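Priltivel Technical Institute
Department of Mechanical Instruction
Gallery: The Planetary Gear Bench

The Planetary Gear Bench forms part of the introductory course in power transmission offered by the Department of Mechanical Instruction. It occupies the north wall of the Palumbo Workshop and is open to enrolled students and, by appointment, to visiting classes from partner schools. The pages of this gallery present the parts kept at the bench and the work carried out with them.

The course was revised under the direction of Shazia Warraich, and the present arrangement of the bench was approved on 29 July 2019. Before the revision, gear trains were taught largely from wall charts and from one sectioned gearbox donated by the Hurnari works, which remains on display in the corridor outside Room 243. Students may consult it at any time during opening hours.

Visitors are asked to note that parts on the bench are teaching pieces. They are handled daily and may show signs of use.

The carrier plate with its three gears

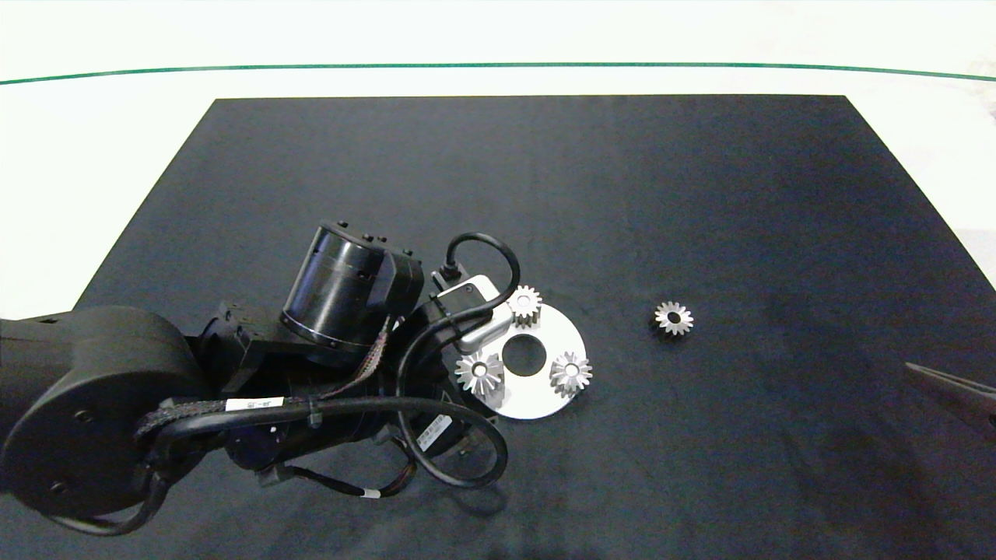
The white plate has a large round opening at its center, and the three spur gears mounted on it form a triangle. Students meet the assembly in this form at the first session and are asked to sketch it before handling any part.

The loose gear and the plate

In a planetary train, the gear at the center is called the sun and the gears that travel around it are called the planets. An outer ring with teeth on its inner face completes the set. Much of the second session is given to these names and to the question of which member is held still, as the answer decides both the speed and the direction of the output. The instructor, Teófilo Usuga, begins with the carrier held and the sun turned by hand, then repeats the exercise with the ring held.

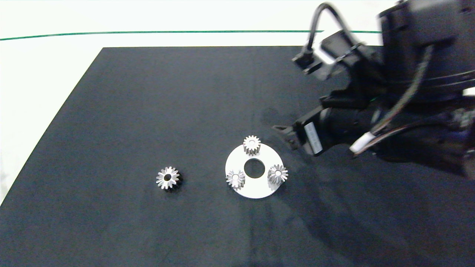 Meshing is the subject that new students most often find difficult. Teeth must share the same pitch if they are to run together, and a gear that looks correct beside its neighbor may still bind when turned. Comparison by eye is therefore treated as a first step only. A single spur gear lying flat on the dark mat, with the plate and its three mounted gears to the right of it, gives a clear view of the tooth shape and of the bore. Students record the number of teeth on each gear in their notebooks, together with the bore measurement, and the figures are checked by a second member of the group before any ratio is worked out. Notebooks are collected at the end of the session and returned with comments.

Notes on care of the parts

Gears are to be wiped with a lint-free cloth at the close of each session and returned to the fitted tray in cabinet 13. No oil is to be applied by students. The mat may be cleaned with a damp cloth - solvents are not permitted on it, and damage to the surface should be reported to the workshop office.

A gear with a chipped or burred tooth is to be placed in the red bin and entered in the parts register. Dragica Karagiannis reviews the register each November and arranges for replacements through Rernena, the department's supplier. Plates are inspected at the same time.

Visiting the bench

Groups of up to 5 may be received at the bench in one session. Larger classes are divided, and the second group is normally taken through the measuring room by Tanveer Paracha in the meantime. Safety glasses are provided at the workshop entrance. Long sleeves must be fastened at the wrist, and bags are to be left on the shelves by the door.

Requests for a visit should be addressed in writing to Damián Hinojosa at the workshop office, giving the name of the school, the age of the students and any prior coursework in mechanics. Copies of the bench handbook, which contains the drawings for the full gear set and the worksheets for the first two sessions, may be obtained from the same office.

Pictures in this gallery may be reproduced for classroom use with credit to the Institute. Other uses require written permission.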